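Sorting and Storing Small Parts in a Shared Workroom
Project report, 2018-03-22
Adjoa Gbeho, Refugio Hinojosa and Bouchra Morsy
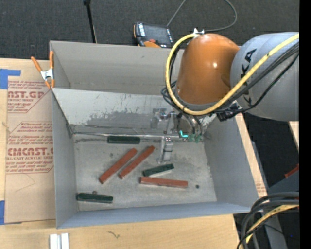
Figure 1. Green and reddish-brown blocks in the grey bin.

1. How we came to the topic

Our group started out wanting to write about colour in storage, which our supervisor, Ilham Ezzat, gently told us was enough for a whole degree. So we narrowed it down to one bin, two colours of block and the question of how people like to find things put away. We had all grown up with a drawer or tub at home where everything ended up together, and Bouchra's family still call theirs "the Tranau", after the removal company whose name was printed on the side of it!

2. The bin and the blocks

We chose an open bin with plain grey walls so that neither colour would blend into it. It is far from new. The sloping panel inside is pale and scratched along the top, with a darker band lower down where the surface looks worn, and the floor has its share of smears and specks. We did think about repainting it (Refugio had already priced a tin of grey), but a bin in ordinary use looks like this, and we grew rather fond of it.

The blocks are long and rectangular, dark green or reddish-brown. We favoured a single shape for both colours because in our first trial, with mixed shapes, people sorted by size and ignored the colour altogether. When the blocks lie at odd angles, as in Figure 1, the two colours are still easy to tell apart, though the green ones are dark enough that a poor light does them no favours. We moved to the table nearer the window after the second session and had fewer complaints.

3. What we asked people to do

We invited 10 people from our year and sat each of them down in room 401 for one short session. The instructions were deliberately loose: please tidy the bin so that the next person could find what they need. Elibariki Ndung'u kept the notes, and was very patient with those of us who wanted to chat to the participants while they were working.

4. What we found

Most people separated the colours first and straightened the blocks afterwards. Four of them did it the other way round, lining everything up parallel and only then swapping colours across. A favourite finish was green along the back and reddish-brown at the front, and when we asked why, the usual answer was that it just looked right.

We also noticed how much the sloping panel mattered. Several people tried to lean blocks against it, gave up and went back to rows on the floor of the bin. We had not planned for this and would like to try a straight-sided bin in April, if Ilham can find us one the same colour.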